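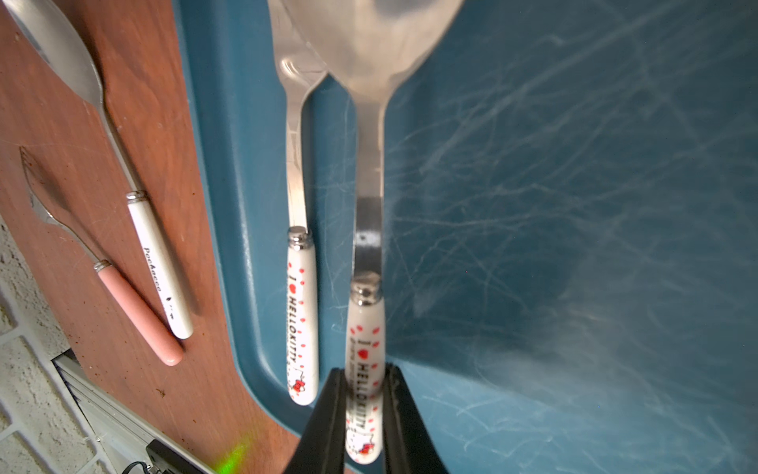
Serving spoon and fork on the teal tray, ready for step 1

3. Washing and putting away the serving set

I wrote this part of the Dumlao house guide after the second time I found the Hello Kitty set at the bottom of a sink full of water. Please don't do that to them! The long ends are steel but the handles are white ceramic, and the two parts meet at a silver collar. That collar is the spot I worry about.

1. Clear the teal tray and set it on the wooden surface, well back from the edge. Lay the spoon and fork on it side by side, handles pointing toward you.

2. Run your thumb along each handle and around the collar. If you feel a chip or a wobble, stop here and leave the piece out for me or Lorna.

3. Wash one piece at a time in warm water with a soft sponge (no scouring pads, no steel wool). Go easy over the red dots and the "I ♥ HELLOKITTY" lettering – I have no idea how tough that printing is and I don't want to find out.

4. Rinse, then dry right away with a cotton towel. Get into the join between metal and ceramic, where water likes to sit.

5. Put the set back in drawer 2, spoon on the left, with a folded napkin between the handles.

Caution: Hand wash only. Panya ran them through the dishwasher one Tuesday and I held my breath the whole cycle.

Note: The tray is plastic and already covered in fine scratches, so don't bother trying to polish them out. I tried. Just wipe it down, and please don't cut on it – the boards are in the rack by the stove.

Note: If you're taking the set to a potluck, wrap each piece in its own dish towel and write your name on the fridge list. Montserrat has the set next, for her January lunch.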